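Gripper news from the back bench

Many of you have kindly asked how the gripper trials are coming along, and the answer is slowly but very happily! Vilho Pelkonen has now put the Descombe fingers through more than 23 rounds of bread rolls, bag to basket, and he much prefers them to the Nasent pair, which he finds a touch keen on squeezing. Kauko Mustonen isn't convinced yet — he'd like both arms slowed down first — so we'll carry on with the rolls on Monday, and do come and watch if you're passing.
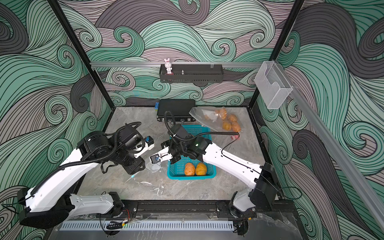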